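4.3 Failures on soft items

The success rate given in Section 4.1 hides a problem that we think deserves more room than it usually gets. The Zatolstead cell was set up to pack small electronic accessories, and on rigid items it did about what its builders claimed. On cables it did not. Of 1,000 logged cycles, 55 ended in a protective stop, and 17 of those stops came after the controller had already reported a good grasp. We are less worried by the first figure than by the second.

The grasp check, taken over unchanged from the Trirkau controller, looks only at finger position and motor current. If the fingers stop before they are fully closed, it decides that something is being held. A coiled cable can meet that test in several bad ways: one loop may be pinched while the rest hangs free, or a strand may slip past the pad and lodge in the finger linkage. Figure 3 gives the wrist camera view on approach, with the fingers open on either side of the bundle. 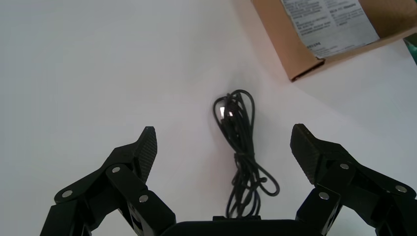
Figure 3. Wrist view before grasping. A loop of the cable extends to the right of the main bundle.

The planner treats such a bundle as one solid shape and picks a closing line through its middle. Loose loops are simply left out. Gagnon, who reviewed the stop logs, first blamed poor lighting. We doubt this, as the stops were no less common after the lamps were moved in June.

Using two arms was supposed to help, with one holding while the other tucked. In our view it mostly added a second place for the same fault to occur. The arms also carry cables of their own, and the planner has no model of how these move. 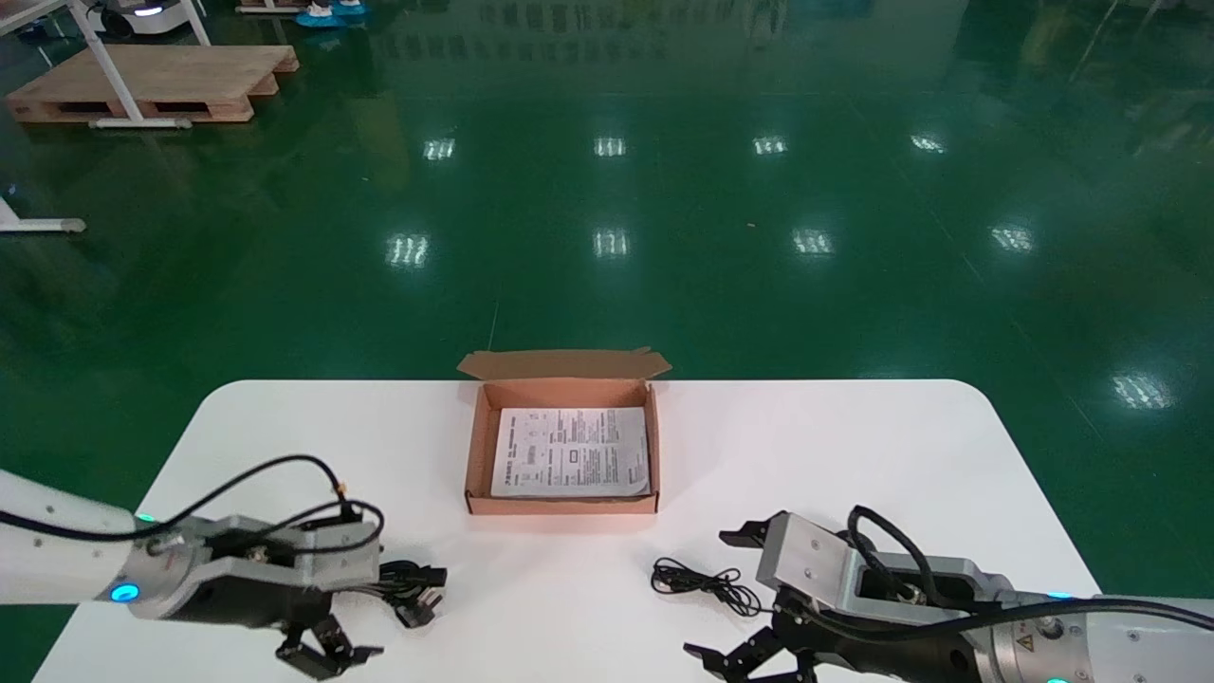

Figure 4. Two-arm packing cell, with the open box between the grippers.

Slowing the arms cut the force at each stop but left the false reports untouched. A slower robot that is wrong about what it holds is still wrong — and the cell's safety case, as written, assumes that it is right. Until the grasp check is tested against loops and trailing ends, we would not accept the published rate as evidence that the cell can run unattended.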